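The bow tie came out again this week

11 October 2023

Well, we did it. The Dokholm Autumn Social has been and gone, my feet have just about forgiven me, and I've finally got a cup of tea and an hour to myself to write it all up. I promised several of you I would, so put the kettle on, because I do tend to go on a bit.
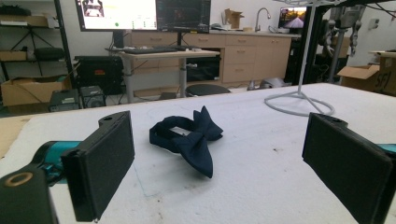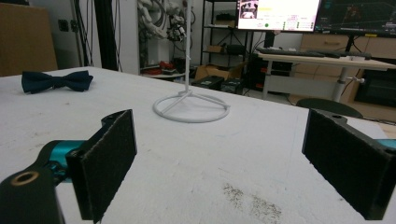 The navy bow tie, on the white table.

For anyone new to the blog, the Social is an evening of music, supper and a raffle, and it has been going in one form or another for 19 years. I only meant to help with the posters. That was in May, when there seemed to be all the time in the world, and by the end of summer I was somehow looking after the sponsors, the running order and the soup as well (my own fault, I never could sit quietly in a meeting).

The sponsors were the part I dreaded. I'm not a natural at asking people for money and I wrote my first letter so politely that the lady at Gridesow, the garden shop, rang me up to ask what it was I wanted! Once we'd cleared that up she was kindness itself. They paid for the hire of the piano and sent along the most beautiful pots of heather for the tables, and all they asked for was their name on the back of the programme, which I very nearly spelt wrong. Saarinen, the bakery by the bridge, gave us the bread rolls and three enormous trays of cardamom buns. I had meant to take a couple home. There were none to take.

We raised £831 in the end, after the hall and the printing were paid for. I was hoping for 400 or so, and I'd have been pleased with that, so you can imagine the noise I made when it was all added up on the kitchen table the next morning. It's going towards new music stands and chairs for the youth band, who have been making do with a very odd collection for as long as I've known them.

And the music — oh, I wish you could have heard it. The youth band went first and played with such nerve, even when the trumpets came in early. Then we had Jodine, the little folk group some of you will remember from the spring fair, with two fiddles and an accordion and a singer whose voice carried right to the back without a microphone. People were up and dancing before the plates were cleared. Aleksi Lappalainen was our compère again, in his good dark jacket, and he kept things moving beautifully, apart from the raffle, where he read out the same green ticket twice and we had a polite disagreement over a hamper.

A few notes to myself, and to whoever takes on next year. Start the supper half an hour earlier. Ask for a second urn. Put the raffle before the dancing, as it's very hard to get people to sit down again once they've got going. Don't put the leek soup next to the coats.

There's also a blue umbrella, a child's glove and a very nice cake tin without a lid still waiting at my house. The tin might belong to one of the ladies from the choir, but I've asked most of them now and they all say no. If any of it is yours, do send me a message or just knock — I'm in most mornings, and there's heather on the step if you'd like a pot of that too.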